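Bench surfaces, Rutdale annexe

The replacement tops ordered in September are now fitted in both preparation rooms at Rutdale. Each is finished in matt white to match the walls and is wiped down at the close of every session. Findlow supplied the tops; the fixing was done by our own workshop under Tatsuya Ogura, who has since moved to the Chiba site. The order came to 543 pounds including delivery.

Users should note the following. Solvents are to stay in the Traltano cabinet. The load limit is 30 kg per bench, spread evenly. Clamps may be used on the front edge only, with a pad under the jaw.

White bench against the wall, two views.
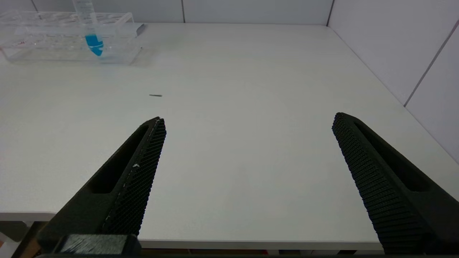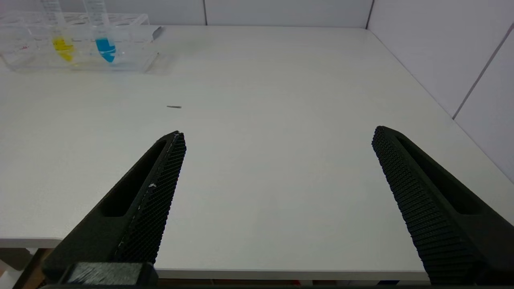

Small items go missing on a dark bench, and the choice of colour was made mainly on that account. The old tops were a speckled grey, and pins, offcuts of wire and broken tips were regularly found by hand. On a plain white top even something as slight as the thin dark piece lying out on the surface in the second view can be picked out from standing height. Please remove such items before wiping, as they will mark the finish if dragged under a cloth. Racks may remain at the back of the bench overnight provided they are empty. Spare cloths are kept in drawer 110.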